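Butterfly count comes back to Zurley, and I went along

16/01/2022

I'll admit I had to look up what an overwintering butterfly even does before I signed up for this one. (Short version: some of them tuck themselves into a crack or a shed and sit tight until spring, and others spend the cold months as eggs or pupae.) But the Zurley winter butterfly count is back after a year off, the numbers are in, and I got to tag along with a clipboard and two pairs of socks on.

The survey covers hedges, sheds, barns and one very drafty church porch between here and Gyamfi. This winter 137 people sent in sheets, and between them they checked 2810 spots. That's a lot of poking around behind flowerpots! They found 400 butterflies sitting out the cold, plus more eggs than anybody wanted to add up by flashlight.
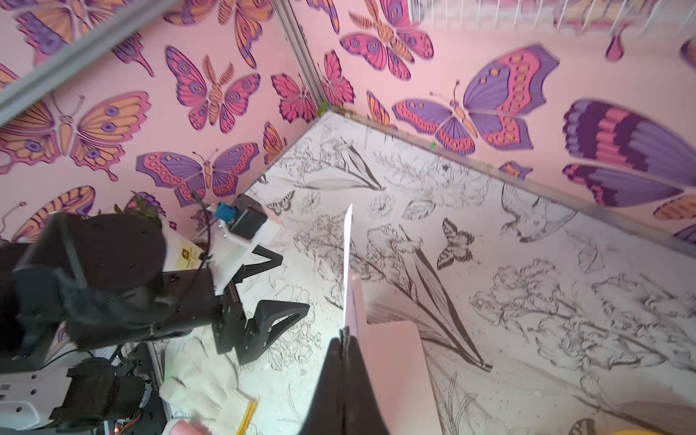

Most of the people I walked with had never done a survey before, and the first thing they wanted to know was what to look for. Augustina Tsikata, who runs the count, told us to forget the bright open-winged butterfly we all learned to draw in school. In winter you're after something closed up and brown that looks like a dead leaf, and you could put your hand right next to it and never know. All that color and pattern, the big round eyespots like the ones on the pink and purple wallpaper butterflies, stays folded away on many of the species that hide as adults. Eyespots are thought to startle birds, so a butterfly that's trying to sleep through till spring does better with the plain side out. I wrote that down and then walked straight past the first one anyway.

The best spot of the day was an old feed barn on Flergate Lane, where we found 102 of them tucked up in the rafters. I had to lie on my back on a hay bale to see them properly, and I'd have stayed longer if my feet hadn't gone numb. Zuweira Baidoo, who has lived next door to the barn since she was a kid, told me she used to think they were bits of old bark. "My father would never let us sweep up there," she said. "We thought he was just being lazy."

The barn roof is due for repairs, and Tsikata has asked for the work to wait until the butterflies have moved out in spring. The owner has said yes to that, which got a small cheer from those of us who could still feel our hands.
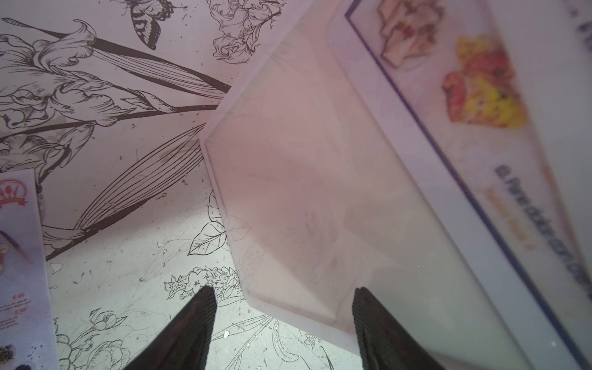
3 min read

If you've got butterflies in your own house right now, please don't panic and please don't put them outside on a freezing night. Central heating can wake them up too soon, and there's nothing for them to eat. Tsikata's advice is to catch yours gently in a small cardboard box, let it calm down somewhere cool for half an hour, and then let it go in an unheated shed or garage with a gap it can leave by later on. I tried it with the one on my bathroom ceiling and it took me four goes, but we both got there.

She'd also love people to leave a messy corner in the yard. Ivy is great, nettles are great, and that pile of logs you've been meaning to move can stay right where it is (I'm taking that as official permission).

The next count is in November, and this time it'll stretch out as far as Skarnum. Sheets will be at the Zurley library beforehand, and you don't need to know a thing about butterflies to take one. Bring a flashlight and warmer socks than mine.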